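Stevance opens its simulated workcell to visitors, and lets them have a go

Media contact: Oskari Turunen, Stevance press desk
For immediate release

Anyone who has ever watched a robot arm consider a small coloured block for longer than seems strictly necessary will be able to share the experience in April, when Stevance holds its spring open day. The yellow arm on show lives entirely inside Cirus, the company's simulator, along with its table, its room and its skirting boards. Visitors may bring coffee. 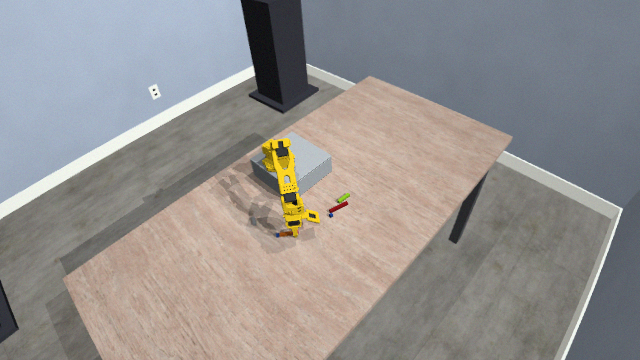 TIRKELL, April - Stevance today confirmed the programme for its open day at the Okonkwo Building, where the Cirus team will run live tabletop sessions from 10 am until the tea runs out. The demonstration has one arm, one gripper and a handful of small coloured pieces on a wooden table. The arm is asked to pick things up and put them somewhere else. Readers hoping for backflips are directed to other companies.

"People come in expecting the future and we show them a gripper next to a little red bar," said Oskari Turunen, who leads the Cirus demonstrations. "Then they take the controls, and ten minutes later they won't give them back. Picking up something that small is hard. It's hard for the arm and it's hard for you, and I find that quite companionable."

Sessions last 23 minutes each, a figure arrived at by watching last year's guests and noting when they began to look at their phones. Each starts with a short run by the Cirus team, after which visitors can steer the arm themselves, change where the light falls, or move the viewpoint about the room. Shadows behave as shadows should - the team spent most of a winter on them and would be grateful if someone noticed. 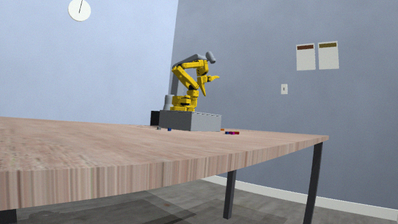
Those who prefer to watch can follow everything on the large screen in the foyer, where staff will explain what the arm is being asked to do and, where possible, why it has chosen to do something else. Failed grasps will be shown along with the good ones. Stevance logged 1071 practice runs while preparing the programme and has decided against a highlights reel.

"A demo where everything goes right teaches you very little," Turunen said. "It also makes the engineers nervous."

The afternoon includes a talk on how the room was modelled, from the wood grain of the table to the light switch on the wall, which took longer than anyone has been willing to put in writing. A second talk covers moving a task from Cirus to real hardware, with time for questions and, judging by last year, for arguments.

Entry is free. Places in the hands-on sessions are limited and should be booked through the Stevance website. The foyer screen needs no booking. Children are welcome with an adult and tend to be better at the controls.

Journalists who would like a turn with the arm before the doors open should contact the press desk. The last press slot starts at 3 pm.

About Stevance
Stevance makes simulation software for people who work with robot arms. Its main product, Cirus, is used for planning, testing and teaching tabletop tasks. The company is based in the Okonkwo Building, Tirkell.

ENDS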